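Home News Members Research Press Contact

Doležal Institute publishes findings on shared ledger trials, and advises payment firms to slow down
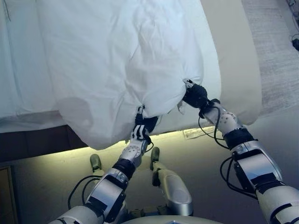

A white duvet held above a bed by two robotic arms.

Rotby, 28/11/2022 -- The Doležal Institute has released its report on the Leltby trial, in which 11 small lenders and payment firms kept their dealings with one another on a shared digital ledger for six months. The report finds that the ledger worked as built. It finds very little evidence that the firms needed it.

The trial was set up to test a claim made often in the past few years: that firms which owe each other money could settle up faster and more cheaply if they all wrote to the same record. The software was supplied by Oritach, which also trained staff at each firm. The Institute had no part in the design and was paid by neither side.

Payments between the firms did settle sooner. Under the old arrangement most were cleared overnight, and on the ledger the same payments were marked as final within 40 seconds. The Institute does not dispute this figure. It notes, however, that the firms went on closing their books once a day, as they always had, and that the money was in most cases left where it was until the next morning. When asked what they had done with the hours saved, none of the firms could point to a loan made or a fee cut.

The report is also doubtful about the word "shared". Each of the firms was meant to run its own copy of the record, so that no single party could alter it. By the end of the trial only 6 were doing so. The others had handed the job to Oritach, saying they did not have the staff. A record kept largely by one supplier is a database, and the Institute sees no reason to call it anything else. Databases are cheap and well understood, and there are laws that cover them.

Costs were hard to pin down. Several firms counted only the licence, which was free for the length of the trial, and left out the time of their own people. The Institute asked for full figures from all of them and received full figures from two. It therefore makes no claim that the ledger saved money or lost it, and suggests that readers treat any such claim from others with care.

Errors are given a chapter of their own. On the old system a payment sent to the wrong firm could be recalled with a telephone call and a form. On the ledger it had to be sent back as a fresh payment, with the agreement of the firm that had received it. The Leltby firms know one another and always agreed. Whether strangers would is a question the trial did not ask -- and it seems to the Institute the first question a regulator ought to put.

The report makes four recommendations. Future trials should be run beside an ordinary database doing the same work, so that there is something to compare. Firms taking part should publish their staff costs. Suppliers should state in plain words who can change the record and how. And no trial should be described as a success before its results are out, as the Leltby trial was in November of last year, when it had not yet begun.

A second trial, open to as many as 100 firms, has been proposed by Oritach. The Institute has been asked to support it and has not yet agreed. It would want to see the terms first, in particular what happens to a firm's records if it chooses to leave.

The full report can be had free of charge from the Institute's office in Rotby or through the Research page of this site. Printed copies are limited. Questions from the press should be sent to the press desk in writing.

Notes for editors

The Doležal Institute studies payments, lending and savings. It is funded by subscriptions and does not accept money from the suppliers whose products it reviews.

The Leltby trial covered payments between firms only. No customer accounts were held on the ledger at any stage.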